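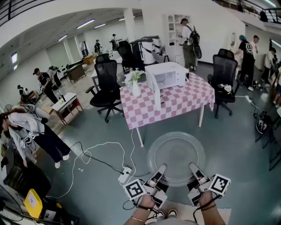

How often does a microwave plate need to come out and be washed? Once a week if you use the thing every day, and straight away if something has gone over the side of the bowl.

I wrote that on the inside cover of this notebook in May, under the heading House Rules, when I was a person who made headings. I have since taken the plate out maybe 4 times. Tonight was one of them, and only because the soup left me no choice.

The soup was the Tulero lentil, which says on the lid to heat for 2 minutes and stir. I heated it for four and did not stir. There was a noise like someone dropping a wet glove, and when I opened the door the ceiling of the microwave was orange. So was the plate, and so was the little ring with wheels that the plate rides on, which I had forgotten existed. There was a pea under the ring. I have not bought peas since I lived on Shearer Street.

Washed the plate in the sink with hot water and dish soap. Let it sit first, as I've cracked one before by going from hot to cold in a hurry, and the replacement came from Fondadari, took most of a month, and was the wrong size. They wanted the part number. The part number was on the plate I had broken. I still have the wrong one and use it under a plant.

For the inside I did the bowl of water with a slice of lemon, ran it until the window fogged up, and left the door shut while I ate toast. After that most of it wiped off. The corners did not. I went at them with a chopstick wrapped in a paper towel and felt like a dentist.

Getting the plate back on is the part I'm bad at. There are three bumps in the middle that have to drop onto the piece that turns, and if they don't, the whole thing grinds around like a shopping cart. Took me two tries. I ran it for ten seconds with a mug of water in it to be sure, then drank the lukewarm water, which seemed only fair.

Also wiped the door seal, moved the salt, and threw out the Kurer instructions, which are for a toaster I gave away. Step counter says 2864 for the day. A good 738 of those must be between the sink and the microwave.

Tomorrow: paper towels, lemons, a lid for bowls. Had the rest of the soup cold, out of the container. It was better.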